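25 February 2021

Up before six. The pipes under the kitchen sink held overnight, so the bucket can go back to the shed. Paid the water bill and called Indach about the heater part. They have it on order and would not give me a day.

Walked to the library to return the two history books. I finished only one of them. The other lost me at page 202, where it went into grain taxes and stayed there. Omprakash Katiyar was at the desk and let me off the late fee. He asked if I was still doing the family letters and I told him yes, slowly.

I typed up 3 more after lunch. They are from my grandmother's first winter in Padance, when the road was closed and the mail came by sled. She writes mostly about food and who was sick. One of them says the store wanted 80 cents for a sack of onions and she walked home without them. Her handwriting is worse in the cold months. I left blanks where I could not read a word and will ask Danai Triantafyllou, who has better eyes for it than I do.

The whole file is past 3000 words now. I had hoped to be through the winter letters by the end of the month and I won't be. The ones from October are still in the flat box and I haven't opened it. 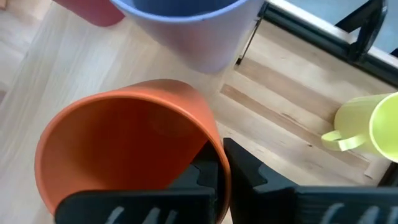

Cadi Bellis phoned after supper. Her brother has sold the house on Shenoy Street and she is not happy with what he got for it. We talked for most of an hour. She thinks there may be more letters in her mother's trunk and will look when the weather turns.

Soup again, with the last of the barley. Need bread, stamps and a new typing ribbon. Snow started around nine and was sticking to the steps when I locked up.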